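Brenen Two-Arm Bench Cell: Review After One Budget Cycle
Category: Robotics / Benchtop Cells
Price as tested: $2,917 for the frame and enclosure package, arms not included

The Brenen package is sold to small labs and shops that already own a pair of arms, or have quoted them, and need somewhere to put them. It consists of the enclosure panels, the corner profiles, a floor panel, a mounting platform and a wiring kit. We bought ours in May against a line item of $3,000, which left very little for anything else on that line.

We compared it on paper with the Zilier open frame and with a custom enclosure quoted by Thoroddsen. The Zilier costs less but comes without walls, so lighting changes in the room reach the cameras. The Thoroddsen quote was good work at a price we could not defend for a cell of this size. Brenen was the middle option.

Assembly

The instructions are clear up to the point where the platform is squared to the frame, and poor after that. Hole spacing on the platform did not match the drawing in 2 places. Brenen sent a corrected drawing, and the holes matched that one. Plan for two people and one full working day. The corner profiles went together without shimming.

Cable management is the weakest part. The kit includes clips for the platform but none for the arms, so slack at the elbow joints has to be set by hand and checked again whenever the reach changes. Order sleeves separately and put them in the budget at the start.

Running costs

This is where most plans for a cell go wrong. The hardware is bought once. Task props, spare gripper pads, cables and operator time are bought every month. We log everything in Clellatis, and after the first quarter the props line was the one that needed a revision. Household items are cheap one at a time, but each task needs its own set, and a set that loses a piece is no longer comparable with earlier sessions.

Changeover between tasks takes 45 minutes with the Brenen floor panel, most of it spent on placement. Hanger work has been a fair test of the space, as it needs height for the rail and clear floor for the pile at the same time.

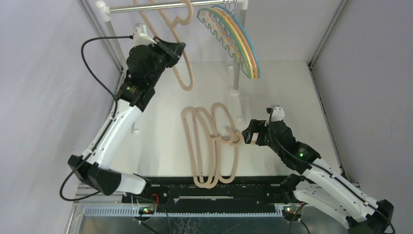
Should the arms and the enclosure go on the same purchase order?
Separate orders are easier to manage, as the lead times differ and a delay on the arms will otherwise hold up the invoice for the frame.

Verdict

Stiff frame, usable walls, adequate platform - weak documentation and no cable parts worth mentioning. Buyers with a fixed ceiling should hold back part of it for sleeves and props before they sign. We would order the package again at the same price, with the corrected drawing in hand first.

Rating: 4 out of 5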